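Mid-Season Loan Signings and Team Results in a Regional Football League
Student project report, Sports Studies
Kenta Shibata
Project supervisor: Takeshi Sasaki

1. Background

Clubs in the lower divisions often bring in a forward on loan halfway through the season. The usual reason is an injury, or a first-choice striker who has been sold. Fans and local papers tend to judge these players on goals alone. I wanted to find out whether a loan forward changes how a team plays and whether the change lasts until the end of the season.

The project follows two clubs, Homska and Feltitz. Both signed a forward on loan during the winter break. Homska took Dimitrov, a tall center forward who had barely played in the fall. Feltitz signed a younger, quicker player who was used mostly on the left. A third club, Dedimura, made no signings and was used for comparison.

2. Method

I used match reports, the league's public results page and full-match video. In total I watched 30 matches, split evenly among the three clubs, with half of each club's matches from before the break and half from after it. For every match I wrote down shots, crosses, long passes into the final third and the minute of each substitution.

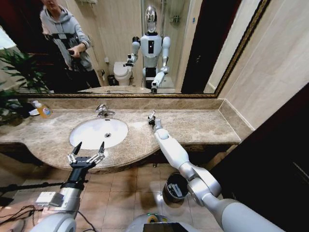

Long passes were the hardest thing to log. Some reports count any ball over the halfway line, while others only count passes that reach a teammate. I used my own rule: the ball had to travel in the air and land in the final third, whether or not it was won. I logged 308 of them and went through the first three matches again after the rule was settled.

Attendance was noted as well, but only for home games. Homska had nearly 4000 for its first home match after the break, the highest figure in the sample. I did not use attendance in the analysis.

3. Results

Dimitrov scored twice in his five matches in the sample. On goals alone this is a modest return. Homska's shots per match went up, though, and most of the increase came from the two midfielders playing behind him. He won the first header and they reached the second ball. Homska also crossed more often, mainly from the right.

Feltitz showed a different pattern. Their loan player scored three times in his first two matches and then did not score again. By the last two matches he was starting on the bench.

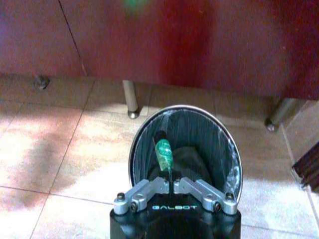 Dedimura's numbers hardly moved between the two halves of the season. Their shots were slightly down and their crosses were level. This suggests the change at Homska was not just a matter of better fields or tired defenses in the spring.

Homska finished in 8th place, two places higher than at the break. Feltitz ended where they had been.

4. Problems

The sample is small. Five matches after the break is not enough to separate a new player from a good run of form. Homska also changed goalkeepers in March - I only learned this from a match report after the logging was done. Two of the Feltitz videos were filmed from behind the goal, and the crosses in those matches are probably undercounted.

5. Further work

A second version of the project should cover full seasons and include clubs whose loan player was sent back early. It would also help to have two people log the same match separately and compare their sheets. The logging sheets are kept with the supervisor's copy of this report.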